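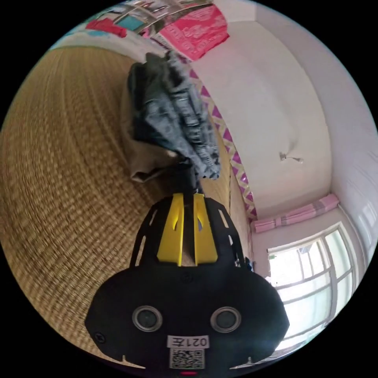 November, 8:40 am

Indigo vat no. 2, second week. Surface was coppery with a good skin on it when I took the lid off, liquor yellow-green underneath. Smell is normal. Temperature had dropped overnight to below where I like it, so I put the band heater on low and left the lid on until ten. Did not stir.

Yeshi scoured the Alemayehu cotton yesterday and it is hanging on the back rail. She used the new scour from Detovon on half of it and washing soda on the rest. The two halves are tagged with red and white thread. Red is Detovon. Please don't take the tags off at the ironing stage, we lost the whole October comparison that way.

Weights before dyeing, conditioned overnight on the rail:
red lot, 315 g
white lot, 237 g

The lots are uneven because the bolt ran short. Gadisa wants them equal next time. I don't think it matters for depth of shade as long as each piece gets the same time in the vat, but he is right that it will matter when we get to the mordant trials.

10:15. Skin pushed to the side, flower lifted off into the blue bowl. First dips. Wetted everything out in plain water, squeezed, no dripping. Dips of 5 minutes, then 20 minutes in the air, opened out on the line and turned once. I kept the cloth under the surface the whole time and brought it out along the wall of the vat so as not to carry air down. Marion did the white lot and I did the red.

After dip one both lots were pale and a bit gray. After dip two the red lot was ahead. By dip three I could not tell them apart at arm's length, though Marion says the white lot still looks thinner along the selvedge. I see it too if I hold it against the window. Could be the scour or could be how it was folded going in – she had the selvedges together and I had mine loose.

Vat was tired after dip three, liquor going from green toward blue. Stopped there. Added lime and fructose at the usual rate, stirred slowly in one direction, lid on. It should be left alone until tomorrow.

Afternoon. Rinsed both lots in the long sink until clear, then a short vinegar bath, then rinsed again. The white lot took one more rinse than the red. Asnakech thinks this is loose pigment sitting on top and that the rub test will show it. Rub test is hers, dry and wet, once everything has been off the line for a full day.

Nahom called from Binar about the next bolt. Same weave, slightly heavier yarn. I told him to send it unfinished if they can, because the last one had some sort of size in it that took two scours to shift. He will ask.

To do
Order lime, we are on the last tub
Get the pH strips back from the Praltent bench
New cord for the line, the old one is marking the cloth
Cut equal pieces for the madder trial (Gadisa)
Ask Yeshi how long the red lot simmered, it isn't written on the sheet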